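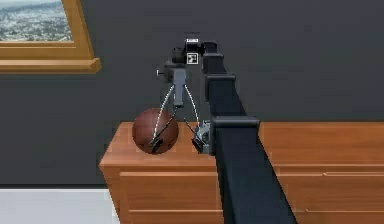
Slide 1. Wooden dresser against a dark gray wall, with a framed aerial view of a city (computer rendering).

Speaker notes: Furnished Housing for Relocated Staff
Horacio Zapata, Office of Residential Services, Zollemis
Prepared for the regional managers' session, March 9, 2020

Opening (two minutes)
Good morning, and thank you to the Girport office for hosting. My remarks concern the furnished housing program, its present condition, and the changes we ask the regions to adopt in the coming budget year. Please hold questions on individual leases until the end. Ms. Iturra's figures are in the handout and will not be read aloud.

Slide 2. Where the program stands
The program now covers 808 units in three regions. When it began, the company leased apartments empty and paid each employee an allowance to furnish them. That arrangement was simple to administer, but it left new arrivals without a bed or a table during their first week of work. Furnished leases replaced the allowance in Girport first and in Basholm two years later.
Pause here. The Basholm managers may wish to comment on the transition.

Slide 3. What residents tell us
We sent the survey to 1,000 current and former residents and received nearly 700 replies. Storage was the most frequent subject. Families wrote about closets, single residents wrote about kitchens, and both groups asked for a clear list of what would be in the unit on arrival. Several residents had shipped furniture at their own expense and then paid to store it.
Read the second comment on the slide in full. Skip the first if time is short.

Slide 4. The arrival list
Every unit will have a written inventory, signed by the resident and the housing officer within five days. Damage present at move-in must be noted at that time. Please do not accept inventories completed by telephone – the Basholm office had four disputed deposits last year, and all of them began that way.

Slide 5. Replacement schedule
Mattresses will be replaced on a fixed schedule. Tables, dressers and bed frames will be inspected between residents and repaired where repair is reasonable. Regions may continue to choose their own suppliers, provided that the purchase is recorded in the central register.
Expect a question about delivery charges. The answer is that they remain with the region.

Slide 6. Requests to managers
Name one housing officer per site by the end of March. Return the unit list with corrections marked. Send copies of any lease that does not permit us to remove the owner's furniture – we hold very few of these on file.

Leave this slide up during questions. The microphone for the Basholm line must be switched on by hand.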